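Search posts
Search
Clear

Gunther Ostermann
2020-06-24
Back from eight nights at Flarketti, the caravan park on the lake just past Mislow. A few notes for anyone thinking of booking, as I couldn't find much online before we went.
3 replies 11 shares

There are 164 sites, 30 of them powered. Ask for the rows nearest the creek. The ones along the entry road get headlights through the canvas until late, and the gravel there is hard on pegs.

Powered sites are on 15 amp outlets. Bring a long lead, the posts are shared between neighbours and ours was at the far corner. Water taps are every second site.
1 reply

Two amenities blocks. The older one by the boat ramp has better pressure and hotter showers. The newer one has the laundry, coin operated, and the change machine was out of order the whole time we were there. I drove into Mislow for gold coins.

Six cabins as well. We moved into one for the last two nights when the wind got up. Kitchenette, queen bed, bunks, heater. No linen supplied on the bunks, so keep your doonas handy.

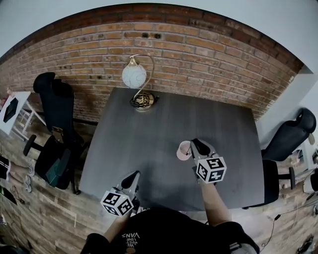

Globe lamp at the back of the table, brick wall behind.
5 likes

Vangelis Vasilakis asked about dogs. Yes on the unpowered sites, on a lead, no in the cabins. There is a fenced run behind the camp kitchen.
2 replies

Camp kitchen has four gas barbecues, two sinks and a fridge you label your stuff in. Busy from five o'clock. We ate early most nights and had it to ourselves.

The walk to Peven starts at the back gate and takes about 22 minutes on the flat track. Bakery, servo, bottle shop. The bakery shuts at two. Prams would be fine as far as the footbridge – after that it's sandy.

Swimming is good off the small jetty, too weedy near the ramp. We didn't try in the water for long, it's winter. Friends went in April and said it was still warm enough for the kids.

Check-out is ten and they do stick to it. The office will hold a van in the overflow paddock until mid-afternoon if you ask the day before – no charge for that.
4 replies 7 shares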